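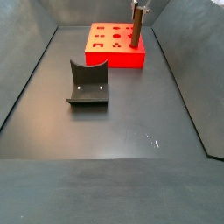 Zitstead, January

About Bakow

Bakow writes control and planning software for contact-rich assembly. Our main product, Barnach, is a motion stack that sits between a task description and the arm's joint controller. It handles grasp selection, approach planning, force-limited insertion and recovery.

Most of our development is done on peg and hole tasks. The bench cell has a red block with shaped holes in its top, a black peg and a black bracket with a curved cradle, all inside a gray tray with slanted walls. The walls matter to the planner: they limit wrist angles near the back, and every candidate path is checked against them before it is sent.

Barnach runs its force loop at 700 Hz. Pose estimates arrive far more slowly, so the controller carries its own contact model between updates. When the estimate and the measured force disagree, force wins and the planner is asked for a new approach - it gets 14 attempts before the run is logged as a fault.

The regression suite holds 645 recorded insertions. Each release is replayed against all of them, then run for 2,000 cycles on hardware. Builds are frozen on Friday.

Driss Benmoussa leads control. Evanthia Giannakopoulos leads perception and maintains Kyriakidis, our calibration and log replay tool, which ships with every Barnach license.

Supported arms, interface documents and release notes are listed under Downloads.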